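Section 4: Setting Up Your Hodska Countertop Dehydrator for the First Time

Welcome back, and thank you for sticking with us through the unpacking section. By now your Hodska should be out of its carton, the foam should be in the recycling, and the six trays should be washed, dried and stacked somewhere close by. This part of the guide takes you from a bare counter to your first batch of dried fruit. Please read it all the way through once before you plug anything in. It's a slow appliance, and it rewards people who take their time with it!

Before you start, pick out a plain, flat surface and a plate for your fruit.

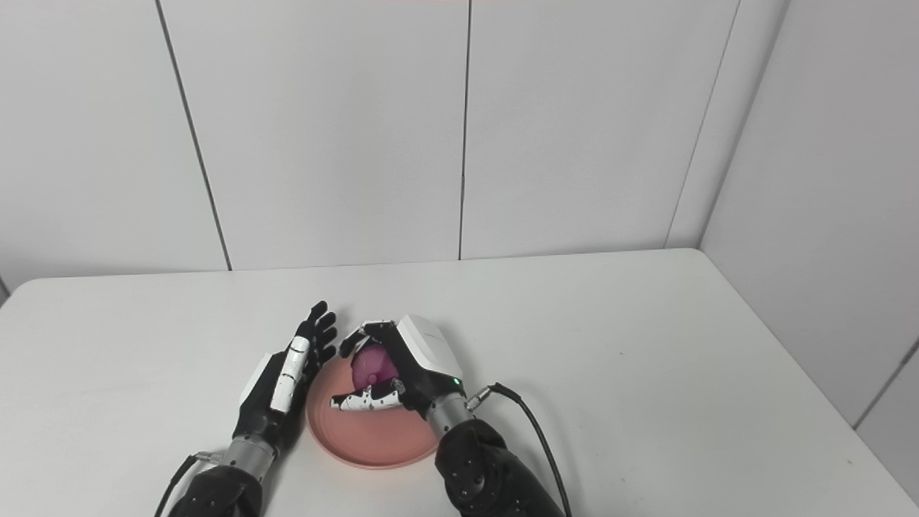
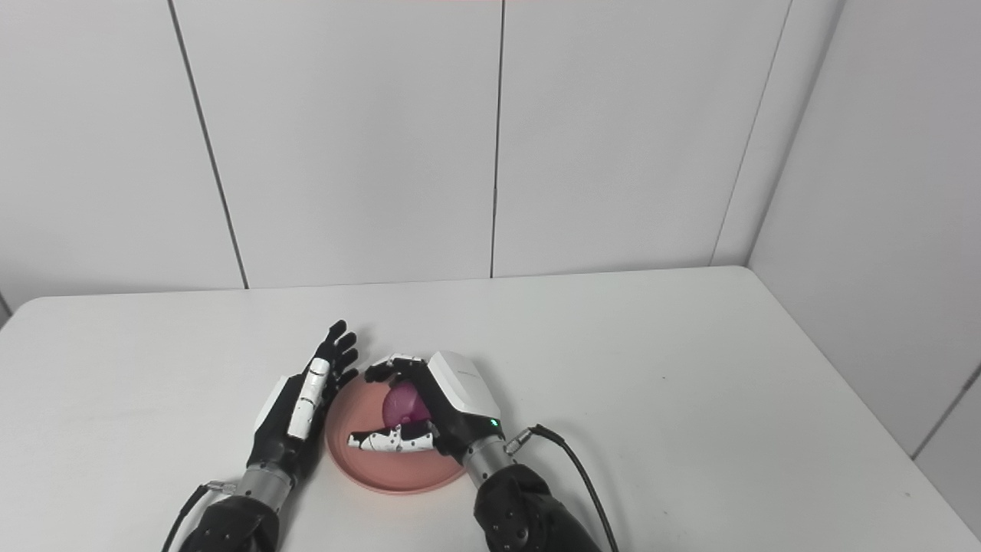 4.1 Choosing a place for the unit

1. Choose a level surface that can hold the weight of the machine and a full load of fruit. A kitchen counter, a sturdy side table or a pantry shelf at waist height will all do nicely.

2. Leave a hand's width of open space behind the unit and on both sides. The fan draws air in at the back and pushes it out through the door vents, and a dehydrator that can't breathe will take half the night longer than it should.

3. Keep it away from the stove and the sink. Steam from a boiling kettle goes straight into the intake, and then you are asking the machine to dry your fruit and your kitchen at the same time.

4. Plug the cord directly into a grounded wall outlet.

CAUTION: Do not use an extension cord or a power strip. Do not run the cord under a rug or behind a hot appliance.

Note: The unit makes a steady hum while it runs. Most of our customers stop hearing it after the first evening, but if your bedroom shares a wall with the kitchen you may want to try the laundry room or the pantry (many folks do, and they tell us they like having the smell of apples in there).

4.2 The empty run

The heating element leaves the factory with a thin protective coating, and this needs to be burned off before any food goes in.

1. Slide all six trays into their grooves. The lip on each tray faces the door.

2. Close the door until you feel the magnet catch.

3. Turn the dial to HIGH and set the timer for 2 hours.

4. Open a window. You'll notice a warm, slightly dusty smell for the first while, and it fades as the run goes on.

5. When the timer rings, leave the door open and let everything cool down completely. Wipe the trays and the inside walls with a damp cloth, and let them air dry.

You only need to do this once. If the machine has been sitting in storage over a whole winter, though, a short empty run on LOW is a kind way to wake it up.

4.3 Preparing the fruit

We suggest apples for your first batch. They're easy to find, they forgive uneven slicing, and they make a very nice snack even when they come out a little chewier than planned.

1. Wash the apples and core them. Peeling is up to you. The skins turn a bit leathery, and some families fight over those pieces while others pick them off and leave them on the side of the plate.

2. Slice them into rings about as thick as a pencil. Thinner slices turn into chips, and thicker ones stay soft in the middle.

3. Stir a good splash of lemon juice into a bowl of cold water and let the rings soak while you finish cutting the rest. They'll keep a lighter color this way.

4. Drain the rings and pat them with a clean towel. Take a minute over this step, as dripping fruit will leave sticky spots on the bottom panel.

5. Lay the rings on the trays in a single layer. They may touch, but they shouldn't overlap.

For soft or very juicy fruit (peaches, mango, ripe plums), line the trays with the Nusuvon mesh sheets that came in the flat envelope. If you can't find the envelope, look under the cardboard divider at the bottom of the carton. It likes to hide there.

CAUTION: Never line the trays with wax paper or plastic wrap. Both block the airflow, and plastic wrap can melt onto the tray.

4.4 Running your first batch

1. Slide the loaded trays into the unit, starting at the bottom.

2. Set the dial to FRUIT and the timer to 8 hours.

3. At the halfway point, open the door and swap the top trays with the bottom ones. Turn each tray back to front as you go.

4. Start checking after 6 hours. Take one ring from the middle of a tray, let it cool on the counter, and then bend it. A finished ring bends without snapping and shows no beads of juice when you squeeze it.

5. Take out the pieces that are done and give the others more time. Batches seldom finish all together, and a thick ring next to a thin one is the usual cause.

Note: Humid weather really does slow things down. If you live near the coast or you're drying fruit in August, plan on a longer run and don't worry that something is wrong with the machine.

CAUTION: The door frame and the upper tray grooves get hot. Use oven mitts when you move trays during a run, and keep small children and pets away from the unit.

4.5 Cooling and storing

1. Let the fruit cool on the trays until no warmth is left in it. Sealing it up warm traps moisture in the jar.

2. Fill clean glass jars two-thirds full and close them.

3. Shake each jar once a day for a week. If you see fog or droplets on the glass, put the fruit back in the dehydrator for another hour or two.

4. Store the jars in a dark cupboard. Write the month on the lid (a simple "May" is plenty) and eat the oldest ones first.

Throw away any fruit that shows mold, and wash the jar well before you use it again.

The Xia recipe booklet in your carton has a lovely cinnamon pear on page 76 and a mixed berry leather on page 79, both of which are good choices for a second weekend. Settings for herbs and vegetables are in Section 5, and cleaning the fan cover is in Section 6.

Hodska Home Appliances, a Gandmont company | Contact customer care | All rights reserved | Back to top

We use cookies to remember your language and the last manual you opened. Accept all | Manage settings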